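Buying Vegetables Without Regretting It by the Weekend

Filed under: Kitchen, Shopping
2018-08-23

Most advice about vegetables starts once they are home. By then the damage is done. You have already bought the tomatoes with the soft spot, and you have already put them under the potatoes.

I learned to shop for produce at the Norwood store, which had 131 steps between the parking lot and my apartment and no elevator at the end of them. You get choosy when you carry everything yourself. These are the habits that stuck.

Before you go

Look in the crisper drawer. I know. Look anyway. Whatever is in there is the first item on this week's menu, and if it can no longer be identified, it is the first item in the trash.

Write amounts on the list. "Beans" is a wish. "Beans, 200 grams" is a plan, and it will keep you from coming home with enough for a church supper. My kitchen scale is metric and so am I, on Saturdays of the soul. If yours does ounces, call it 7 and move on.

In the store

Walk past everything once with your hands in your pockets. The good stuff is not always at the front, and a pile that looked fine on the way in can look tired on the way back.

Load the basket heavy to light. Potatoes and sweet potatoes go on the bottom, then carrots, then beans, and tomatoes ride on top like royalty. If the store puts tomatoes by the door, leave them until last and walk back. The exercise is free.

Carrots: pick medium ones, firm all the way to the tip. If the thin end bends like a pipe cleaner, put it back. Giant carrots are impressive and often woody in the middle, so save those for stock. Green tops are a nice sign of freshness, but cut them off when you get home, as they go on drinking from the carrot.

Green beans: take one and snap it. It should make a noise. A bean that folds quietly has been there a while. Also skip the ones with big bumps along the pod, unless you like chewing.

Tomatoes: smell the stem end. No smell, no flavor, as a rule. The big ribbed kinds come with creases and odd shoulders, and a little yellow or orange near the top doesn't bother me. Leave them on the counter for a day or two. Check the bottom of each one, where trouble likes to start, and please don't squeeze. Someone else has to eat the ones you reject.

Small yellow potatoes: go for matching sizes so they cook at the same speed. Anything green or sprouting stays in the store. A bit of dirt is fine and keeps them better than a wash would.

Sweet potatoes: slim ones bake faster than the footballs. Look at both ends for soft or shriveled patches.

At home

Potatoes live in the dark, in a paper bag or an open box, well away from the onions. They sprout when they room together. Mine are in a wooden crate under the bench, on a layer of old newsletters from the Claltstead garden club, which has finally found a use for them.

Sweet potatoes want a cool cupboard and never the fridge. Cold gives them a hard center that no amount of baking will fix.

Carrots go in the fridge in a bag with a paper towel. If they turn rubbery, trim them and stand them in cold water for an hour. It works more often than it deserves to.

Beans go in unwashed, in a loose bag, and get eaten within 6 days. If you can see you won't make it, blanch them for two minutes, cool them in ice water and freeze them flat on a tray. I do mine in lots of 100 grams, the exact amount I can face on a weeknight.

Tomatoes sit stem side down on a plate, one layer deep. Once they are fully ripe they can go in the fridge for a couple of days - bring them back to room temperature before you slice them. Out of season, say in March, I buy canned and keep my dignity.

One last thing about baskets. Take the hand basket instead of the cart when you only came in for vegetables. When it gets too heavy to hold, you have bought enough.

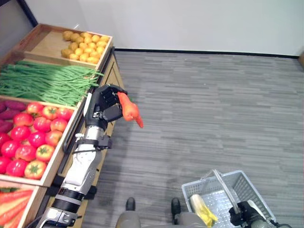
Holding what looks like a carrot or a chili, with tomatoes, green beans and small yellow potatoes on the stand.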